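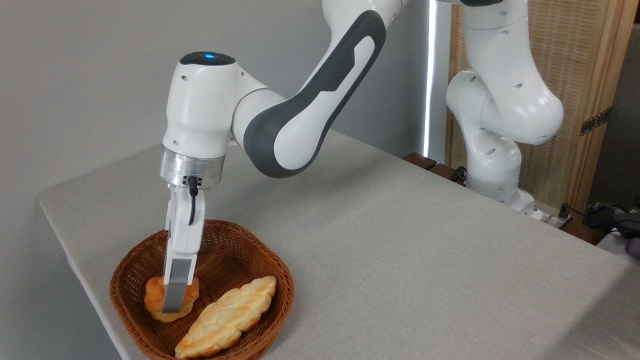 Radek Skála says I have to be standing next to my wife at every single event between now and the election or people will start to talk, and I would love to know whether other folks think he's right before I lose any more sleep over it.

Some background, and I'm sorry if this runs long. My wife is running for town council here in Camacho. It's her first time running for anything. I'm very proud of her, and I've knocked on doors and licked envelopes and eaten more pancake breakfasts than a man my age should. But we went through a rough patch two years ago. We lived apart from the end of winter until August, and in a town this size everybody knew it. We worked it out, we're happy, and I'd honestly say we talk to each other better now than we did when we were newlyweds. None of it was anything scandalous, just two tired people who'd stopped being kind to each other.

Well, now someone has put up a comment on the Trivov Courier page asking "which house her husband is living in these days," and it had 18 replies the last time I looked (I should stop looking). Radek is helping with the campaign and he thinks the answer is me, in a nice shirt, in every photo, and a line on the flyer about our strong marriage. My wife hates the flyer idea. I'm shy, I have a job with early mornings, and I start to sweat when somebody hands me a microphone. On the other hand, the last council seat went 378 to 359, so I understand why he worries about every little thing.

Do spouses really matter that much in a local race? And should we say something about the separation or just leave it be? The flyers are supposed to go to the Zando print shop soon, so I'd be grateful for any thoughts.

Posted by quietspouse

Ysaline Baudry

Oh, my heart goes out to you both! I was married to a county commissioner through three campaigns (he won two of them), so I've stood beside a lot of potato salad with a smile on my face, and I can tell you what I wish I'd been told back then.

People do notice a spouse, but mostly in a friendly, passing sort of way. They want to know whether you seem like a decent couple and then they want to talk about the storm drains. I went to the big things, the kickoff and the candidate forum and election night, plus whatever I enjoyed on its own account. The first time around I went to absolutely everything, and by the end I was so worn out and cross that we argued in the car on the way to his own fundraiser. The second time I picked my events with him at the kitchen table, and it was a much nicer year for us.

Please don't let anyone print a line about your strong marriage if your wife doesn't want it there. It's her name on the flyer, and folks who never heard about the separation will wonder why you're bringing it up. A plain "she lives on Dornano Street with her husband" answers that comment perfectly well, and it's the sort of thing every flyer says anyway.

As for talking about it, I'd agree on one sentence together and keep it in your pocket. Ours (we had a different family matter, but just as much chatter) was something like, "We had a hard year, we got through it, and thank you for asking." Then ask about their kids. Say it the same way each time, and say it pleasantly. You don't owe anybody the second sentence. If a reporter calls, let your wife be the one to call back, and make sure you both know beforehand what you'd rather keep at home.

One more thing and then I'll hush. Take an evening off from the campaign every week, just the pair of you, and don't talk about yard signs. We used to drive out for pie. And do stay off that comment page, or let a friend read it for you and tell you only if there's something you need to deal with.

dell_on_the_hill

I vote in every local election and couldn't tell you the name of one council member's husband or wife. Go to the forum, skip the rest. Don't reply to the comment.

porchlight659

I'm going to disagree a little with the answer above me, very politely. In my town it did matter. We had a candidate whose wife never showed up anywhere, and the talk got pretty silly, and he spent half the forum looking uncomfortable about it. Would he have lost regardless? Probably, he was against the new library. But I remember the talk better than I remember his position on the sewer bonds.

So I think your friend has a point about being seen, he's just taking it too far. You could do the quiet jobs where people see you without your having to speak. Hand out the lemonade, hold the clipboard, carry the chairs in. My brother-in-law is about as shy as they come and he did the sign-in table for his wife, and people loved him.

Also, have you told your wife about the microphone thing? She might be able to tell Radek no on your behalf, and it'll probably go over better coming from her.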